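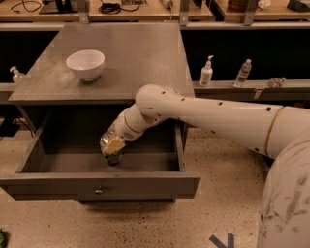

According to Bontu Berhe, the part of the job she wanted to hand over was never the cooking or the prep. It was the bending. Every jar, bowl and bottle in a shared kitchen has to go back to a drawer or a shelf sooner or later, and most of the drawers people use are the low ones. She asked us early on whether the Welach could take the low drawers and leave the rest alone. It can, and many sites now run it that way.

November
By Halima Langat

Welach put-away unit

The Welach is a mobile arm unit from Zandport for stocking, clearing and putting away in staff kitchens, sample rooms and supply rooms. It works with ordinary furniture. You don't need to buy special drawers or fit motors to the ones you have. If a drawer has a knob or a handle and slides without sticking, the unit can be taught to use it.

It handles glass jars, bowls, cups and most small containers with a lid. The gripper pads are soft and can be swapped by hand, no tools. Maximum load at full reach is 3 lb, so a full jar is fine and a stock pot isn't.

What it does in a working day

Most customers start with the put-away list. Staff leave used or delivered items on a counter, the unit picks them up one at a time and takes each to the place assigned to it. It can do the same thing in reverse and set out what the morning shift needs by 6 a.m.

It is slower than a person. We say this to every customer before a trial. A person who knows the room will put away a tray of jars well before the unit does. The time you get back comes from not having to stop what you're doing, and from the hours when the room is quiet and the unit keeps going.

Teaching a room

Teaching is done on site by the people who will work with the unit. You guide the arm to a drawer, open it, show the resting spot for the item and close it. Each location is saved under whatever name you give it. Use the names your staff already use. One site loaded its locations from a floor plan, and people there had to look up "B-lower-2" every time, when everyone in the room called it the tea drawer.

The unit stores up to 146 locations. If you need more, talk to us about the Numix add-on, which lets one unit switch between saved rooms.

Floor markings help with repeat positioning. Any flat tape that stands out from the floor will do. Replace it when the edges lift.

What changes for staff

We ask every customer to settle two things before the unit arrives: who is allowed to change its list, and who gets called when it stops. Where these were left open, the work landed on whoever stood closest, usually somebody with a full shift of their own.

At the Kioko site the put-away work used to be shared out at the end of each shift. After the unit came in, those tasks were taken off the shift sheet and a daily check was added. Gitau Magesa does the check on mornings. It takes him 10 minutes: wipe the pads, look over the arm joints, clear anything left on the floor in front of the drawers, read the overnight log. He was given the time for it in his hours, which we recommend. A check that has to be squeezed in gets skipped.

Some things got harder. Staff have to close drawers fully now. Items have to be left upright, with a gap between them. Marius Rusu told us that people who were used to leaving things anywhere on the counter found this annoying for weeks, and a few still do. He also said the back pain complaints on his team went down, though he wouldn't put it all on the unit, as they changed the shelving the same month.

No site should plan a staffing cut around one Welach. It does one kind of task, and it needs people nearby who know the room.

Working around the unit

The arm slows when someone comes close and stops on contact. It will hold what it's carrying until it is told to continue or the item is taken from it. To take an item by hand, press the release on the wrist and support the item from below.

Keep wrappers, loose cable and cloths off the surfaces it is assigned to. They don't damage the unit, but they can cover an item so that it gets missed.

White covers show scuffs. Marks on the arm and body wipe off with a damp cloth and mild soap. Do not use solvent.

Trial and supply

Trials run for 12 weeks. The price covers delivery, a teaching day with your staff, spare gripper pads and phone support during your working hours. At the end you can keep the unit, extend or send it back. Locations you taught are yours and can be exported as a plain list.

For a site visit, write to Atieno Obura at the Zandport sales office. Tell her what kind of room it is, what the floor is like, and which drawers people complain about most. Photos of the drawers, open and closed, are useful.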